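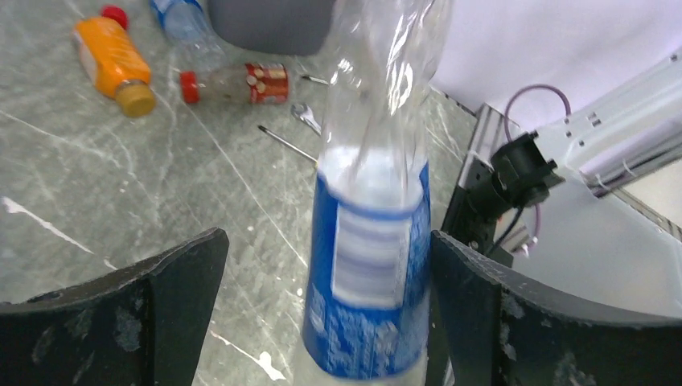 Cloremden Community Boards > Household > Trash and Recycling

Thread: Do we really have to leave labels on now?

pressedtin
The new flyer from Sindell came with my water bill and it says labels stay on, caps stay on, and bottles should not be crushed flat. For years we were told the opposite on all three. Mine are on the table right now as a fair sample of a normal week: the clear one with the blue label that's a bit crushed up top, the orange one with the red cap, a small clear one with a red cap lying on its side, and another with a blue band. So that's clear plastic, orange plastic, red caps and printed labels, and I'm supposed to believe somebody sorts all of it out at the other end? I peeled labels for 17 years. I'd like to see some proof before I quit.

marlpit_2
The caps thing is right. Loose caps are too small and drop through the screens. Put them back on.

pressedtin
Says who, though? The old flyer said caps jam the baler. It was the same company, same logo, same cheerful font.

dorsalfin
Can't speak for Sindell but over in Lirncombe we've had caps on since January and the trucks haven't left any behind. Labels too. They get washed off in the process.

hobnail645
"The trucks haven't left any behind" only tells you the trucks took them. It doesn't tell you where they went. I'd bet the orange one goes straight to landfill whatever you do with the cap. Colored plastic is hard to sell.

marlpit_2
Harder, sure. Depends on the buyer. I wouldn't say straight to landfill.

hobnail645
I would.

quillback
What about leftovers? If there's anything still in the bottle they don't want it, that part has never changed. Looks like there could be something milky in the one with the blue label, so empty and rinse it before you worry about the label.

pressedtin
Could just be the plastic. They all get rinsed before they go out, I'm not an animal.

quillback
OK but plenty of people don't. My neighbors on Gallagher put theirs out half full and the whole bin smells by pickup.

dorsalfin
The crushing part makes sense to me. Flat bottles get sorted as paper. A bit dented is fine, you don't need to blow it back up.

pressedtin
I can buy that one. It still means my bin fills up in 2 days where it used to take 5, and they charge for the second bin. Funny how the new rule works out for them.

hobnail645
There it is.

marlpit_2
The second bin is free if you call and ask. It's on the back of the flyer in tiny print.

pressedtin
Just looked. It says "may be available at no charge." May be. I'll call, and I'm peeling labels until I hear back.

Last reply June 2024. Log in to post.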